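Where Does the Water Go? How Wet Clothes Get Dry
A Neteo Kids explainer
2021-07-18

Think about the last time you got really soaked. Maybe you jumped in a puddle that was deeper than it looked, or maybe somebody got you with the hose. Your socks squished and your shirt stuck to your back. A grown-up probably told you to go and change, and your wet things got hung up somewhere, and by the next day they were dry again, and you put them on and forgot the whole thing.

But wait a minute. All that water was in your socks, and then it wasn't. Where did it go?

Some of it dripped onto the floor, of course. (Sorry, floor.) Even after the dripping stops, though, a sock is still damp, and it stays damp for hours. The rest of the water has to leave some other way, and it goes up into the air, so quietly that you could sit and stare at the sock all afternoon and never catch it leaving.

Water is made of very, very small bits

To understand how this works, we need to think small. Smaller than a crumb, smaller than a speck of dust. Water is made of tiny bits called molecules (say it like this: MOLL-uh-kyools). They are so small that even one little drop has more of them than you could count in your whole life, and I mean if you skipped school and never slept.

These molecules are never still. They wiggle and bump and push past each other all the time, a bit like kids waiting in line for recess. Most of them move at a middling sort of speed. A few are slow. And a few get bumped so hard, and end up moving so fast, that if they happen to be near the top of the water they break away from their neighbors and fly off into the air. 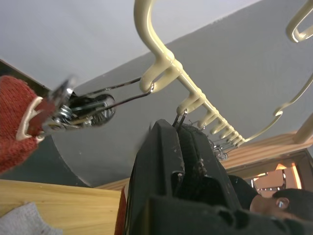 When water leaves like that, one molecule after another, we call it evaporation. Once it is in the air the water is a gas, and we call the gas water vapor. You can't see water vapor at all. There is some in the room with you right now, even if everything around you feels perfectly dry.

You might be thinking that water has to boil before it turns into a gas. Lots of people think so, grown-ups too! Boiling is the fast and noisy way. Evaporation is the slow and quiet way, and it goes on at any temperature you would find in your house. A puddle on the sidewalk never boils, and it still disappears.

Three things that help

Some days the wash dries before lunch, and other days it hangs there feeling clammy until bedtime. There are good reasons for that, and the first is warmth. When water warms up, its molecules move faster, and more of them have enough speed to get away. A shirt on a day that is 70 degrees will usually dry sooner than the same shirt on a chilly day, if everything else is the same.

The second is moving air. Around every wet sock there is a thin layer of air that fills up with water vapor. If that damp air just sits there, some of the molecules bump right back into the sock, and the drying slows way down. A breeze carries the damp air off and brings drier air in. This is also why you blow on your fingers after washing them and they feel cool – the water is leaving faster, and it takes some of your warmth along with it.

The third is room. Water can only escape from places where the cloth touches the air. A sock rolled up in a ball has most of its cloth tucked away inside, and so it stays wet in the middle for a very long time. (If you have ever found a ball of wet swimsuit at the bottom of your bag in September, you know exactly what that smells like.) Spread the same sock out, or hang it up by itself, and air can reach both sides of it. Clips are good for this, especially with small things that would slide off an ordinary hanger.

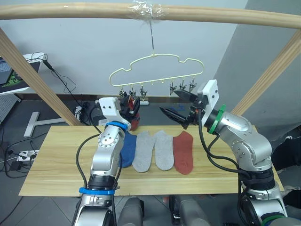

A pale yellow hanger with small metal clips, hung from a wooden pole.

What about sticky, muggy days?

There is one more thing that matters, and it has to do with how much water is in the air before you even start. We call that humidity. On a humid day there is already a lot of water vapor floating around, and plenty of it keeps landing back on your laundry. Water is still leaving the cloth, but water is arriving too, so the drying takes much longer.

People measure this with something called relative humidity. If the weather report says the relative humidity is 58 percent, it means the air is holding a little more than half of the water vapor it could have at that temperature. At 100 percent, a wet towel has nearly given up. It can hang there all day and hardly change.

Cloth makes a difference as well. Thick, fluffy cloth soaks up a great deal of water and hides it deep between the threads. Thin, smooth cloth doesn't hold as much. That is why your swimsuit can be ready again while your beach towel is still heavy and cold, even when you hung them up at the same moment, side by side.
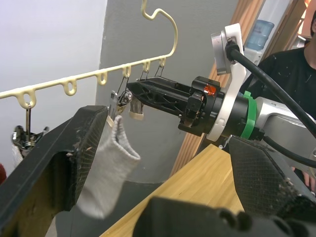
Try it yourself

You can test this at home, and all you need is some water, a place to hang things, and a bit of patience. Ask a grown-up first, and pick a spot where drips won't matter.

Find socks that match, as close to the same size and thickness as you can. Wet them all with the same amount of water and squeeze them out gently. Hang one where the air moves, perhaps near an open window. Hang another in a still corner. Roll the last one into a ball and set it on a plate.

Now feel each of them every hour and write down what you notice. Is it dripping, wet, damp, or dry? Try to use the same words each time, so that you can compare them later. If you have a kitchen scale, you can weigh the socks too, and that is even better, for the scale can tell when water has left long before your fingers can. Before you begin, write down which sock you think will win. It's fine to be wrong – scientists are wrong all the time, and it's often how they find the interesting bits.

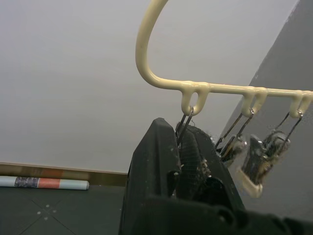

Truvanitz wrote to us: We did the sock test in our kitchen and the one by the window was dry first, but the toe was still damp when the top was done. My brother says the water slid down. Is he right?

He is! Water is pulled downward like everything else, so while a sock hangs, some of its water creeps down through the threads and gathers at the lowest part. The toe ends up with more water to lose, and it is often thicker there as well. You could try the test again with one sock hanging by the toe and one by the cuff, and write to tell us which part of each stayed damp the longest.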